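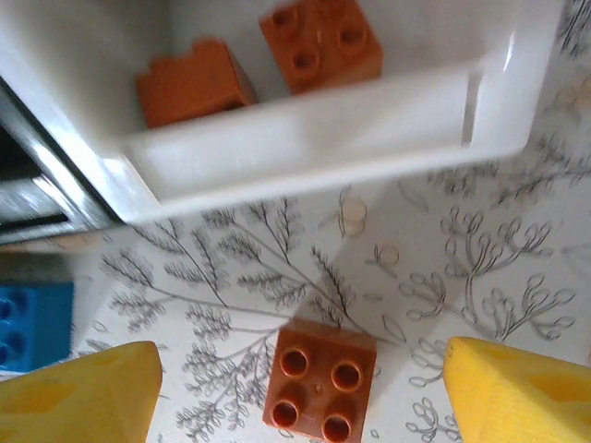

Dos ladrillos naranjas en la bandeja blanca, sobre el mantel de las hierbas.

Las piezas naranjas

Saturnino Vidal puso el mantel blanco de los helechos porque el otro estaba en la lavadora. Era un mantel bueno, con plantas dibujadas en gris, y su mujer no lo sacaba más que para las visitas. Luego volcó la primera caja en el suelo del comedor, sobre una sábana vieja, y se sentó a mirar el montón.

Las cajas eran tres y venían de la fábrica. Vidal había cerrado en julio, después de 20 años haciendo ladrillos de juguete en una nave junto a la carretera, y lo que no se llevó el chatarrero se lo llevó él en la furgoneta. Las máquinas las compró Juswood, que hacía puzles y quería pasarse al plástico. Los moldes fueron a parar a Kendon. Las piezas sueltas no las quiso ninguno de los dos.

El holandés había llamado un jueves por la tarde. Se llamaba Luuk Van Rooij y hablaba un español correcto, aprendido en Alicante. Dijo que coleccionaba juegos de construcción europeos y que le faltaba uno, el Faro, que Vidal había vendido durante dos temporadas con poco éxito. Pagaba 385 euros por un Faro completo. Saturnino le dijo que Faros completos no quedaban, pero que podía juntar uno.

- ¿Con piezas originales? - preguntó Van Rooij.

- Las hice yo - dijo Saturnino.

El Faro llevaba 200 piezas. Casi todas eran blancas y rojas, y de esas había de sobra en la primera caja. Fue separándolas por tamaños en platos de postre, que colocó por toda la mesa. Le llevó dos tardes. Apartó las mordidas y las que tenían rebaba. Algunas estaban pegajosas y las lavó en el fregadero con agua templada y un cepillo de uñas, y las dejó escurrir sobre un paño.

Para las naranjas buscó la bandeja blanca, la de plástico brillante, que era honda y no dejaba que nada rodara. Las naranjas eran la luz del faro. Hacían falta cuatro e iban juntas arriba del todo, debajo de la cúpula. En el catálogo se veían amarillas por culpa de la imprenta, y aquel año hubo reclamaciones. Una señora de Murcia devolvió el suyo dos veces.

Su hija Amparo pasó el sábado a dejarle unas lentejas y encontró la mesa ocupada.

- ¿Y dónde coméis?

- En la cocina.

- ¿Mamá ha visto el mantel?

Saturnino no contestó. Amparo apartó un plato de piezas rojas, dejó la fiambrera en el hueco y se quedó de pie mirando la bandeja. Había una pieza naranja. Metió la mano en la segunda caja, revolvió un rato como revolvía de niña y sacó unas ruedas, un árbol sin copa y media ventana.

- Esto es del Molino - dijo.

- Del Molino era la puerta verde. Esa ventana es de la Estación.

Ella la dejó otra vez en la caja y se marchó, que tenía el coche en doble fila.

La segunda naranja apareció el domingo por la noche, en el fondo de la segunda caja, metida dentro de una bolsa de tornillos. Saturnino le quitó el polvo con el pico de la camisa y la puso en la bandeja con la otra. La tercera caja no tenía más que bases grises y un fajo de albaranes de Jutness, los que les servían el colorante. Se puso las gafas y los leyó todos. En el último pedido constaba el naranja, un saco, servido con retraso. Se acordaba de aquel saco. Había salido más rojizo que el anterior y en la nave discutieron una mañana entera si se usaba o no. Lo usaron.

Levantó las dos piezas y las miró debajo de la lámpara. Las dos eran del saco rojizo. Las volvió a dejar donde estaban.

El lunes 27 de enero de 2020 telefoneó a Van Rooij a las diez, cuando calculó que ya estaría levantado y desayunado.

- Me faltan dos naranjas - le dijo.

- ¿Las de la linterna?

- Las de la luz, sí. Tengo dos. Lo demás está.

Van Rooij guardó silencio un momento. Se oía una radio detrás.

- Yo tengo dos - dijo por fin -. Las compré en un mercadillo, en una bolsa con otras cosas. Por ellas empecé a buscar el juego.

- ¿Y de qué color son?

- Naranjas.

- Ya. Pero ¿más tirando a rojo o más tirando a amarillo?

Esta vez tardó más. Saturnino oyó unos pasos, un cajón, otra vez los pasos.

- A rojo, creo. Con esta luz no sabría decirle. ¿Es importante?

- Para usted, no sé. En la fábrica estuvimos una mañana con eso.

Acordaron que Van Rooij vendría a recogerlo en persona y que traería las suyas. Saturnino le descontó las dos que faltaban, aunque el otro dijo que no era necesario, y estuvieron un rato discutiendo el descuento en los dos sentidos. El holandés preguntó también por los demás juegos. Saturnino miró las cajas y le dijo que ahí dentro habría 3000 piezas, sin orden ninguno, y que si quería verlas trajera ropa de estar por el suelo.

Cuando colgó, su mujer estaba en la puerta del comedor con el abrigo puesto y la bolsa del pan.

- Ese es el mantel bueno - dijo ella.

- Viene una visita.

- ¿Cuándo?

- El mes que viene.

Ella dejó el pan en la silla, se quitó el abrigo y empezó a llevarse los platos de postre a la cocina, de dos en dos, sin mezclar los colores.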